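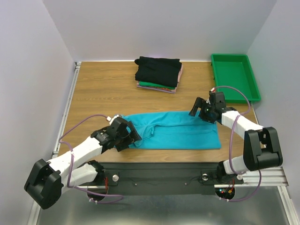 *The two-arm table at the open day, blue cloth between the grippers*

**Is the folding demo worth bringing a class to?**

Hello all! I went to the Mevine open day on my own and stood far too long at the laundry table – the one with the folded pile at the back and the green tray in the corner. I'd love to bring my eighth graders in May. Would they be able to follow what's happening, or is it too slow for that age?

*posted by duveo_fan, February 2022*

**masico12**

We took a group last year and they were glued to it. Ask the staff to let the kids guess where each gripper will grab next, and have them try folding a towel themselves using just two fingers on each hand (mine were terrible at it, and so was I!). Book early, as our visit was capped at 12 students per table. Bring a snack for the wait, too.

**ravn_r**

It's slow. Mine got bored.

**hallway1058**

A little of both, I'd say – it depends on who is giving the talk. Call ahead and ask for the longer session, and sit the fidgety ones up front.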